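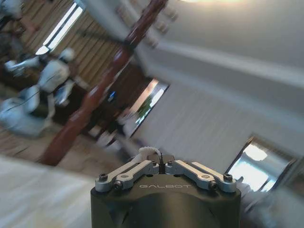
舞台美術を学ぶ学生たちの課題発表を、ふつうの商店街でやってしまう。そんな楽しい企画が、ブレサム(Bretham)の駅前通りで開かれた。題して「窓辺の劇場」。デザイン科の2年生が空き店舗のショーウィンドーを一つずつ受け持ち、好きな戯曲の一場面を布と紙と光で組み立てる。指導にあたったドロッチャ・バーラーニさんに話を聞いた。

「教室の中だと、見る人はみんな事情を知っているでしょう。でも通りでは、買い物袋を提げた人が三秒で通り過ぎます。その三秒で足を止めてもらえるか。学生の顔つきが変わりましたよ!」

準備は八月に始まった。材料費は一窓あたり199ユーロまで。布地はホルティネ社の端切れを分けてもらい、足りない分は古いカーテンをほどいて染め直したという。

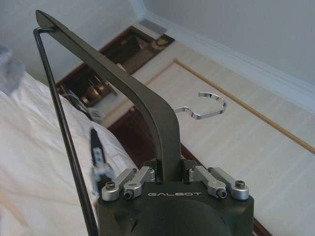 「予算が少ないほど面白くなるんです。レンジェル組の子たちは、包装紙だけで嵐の海を作りました。夜になって後ろから照明を当てると、波の折り目がふわっと浮かんで……あれには私も声が出ました」

その嵐の海を手がけた一人、タマーシュ・ケレケシュさんは、もともと服飾志望だったそうだ。

「折り方だけで74通り試しました。ノートに全部残してあります。最初のほうはひどいですよ、しわくちゃの紙袋です(笑)。でも搬入の晩、パン屋のおばあさんがずっと見ていてくれて、『昔乗った船を思い出す』って。もう、うれしくて眠れませんでした」

来場者の投票は3914票。一位は嵐の海に僅差で勝った、ゾルトモント組の「雪の待合室」だった。ケレケシュさんは悔しがりながらも、あの雪の降らせ方は教わりたい、と目を輝かせる。
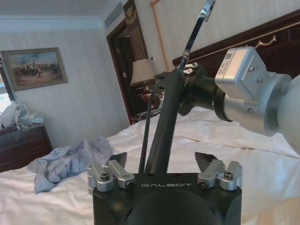 次の窓に向けて

バーラーニさんはもう次を考えている。今度は音も入れたいそうだ。「ガラス越しにどう聞かせるか、まだ全然わかりません。だから学生と一緒に考えるのが楽しみで。商店街の皆さんには、またうるさくしますって先に謝っておきました」

展示は2018年9月22日まで。日が暮れてからの点灯の時間に、ぜひ端から端まで歩いてみてほしい。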